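7.3 Releasing the socket bracket (Dakorus cell)

Caution: Set the arm to hold before reaching into the chassis.

1. Jog the gripper to just below the socket. Keep the plates clear of the memory slots.
2. Set the driver to torque step 2.
3. Bring the shaft in from the right, over the slots, and seat the tip in the screw on the bracket.
4. Back the screw out slowly. If the tip slips, stop – do not add speed. 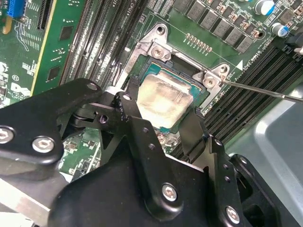 5. Repeat for the remaining screws.

Note: Check the gripper's hex-socket bolts after every 40 boards. Error 488 means the arm has left hold; restart from step 1.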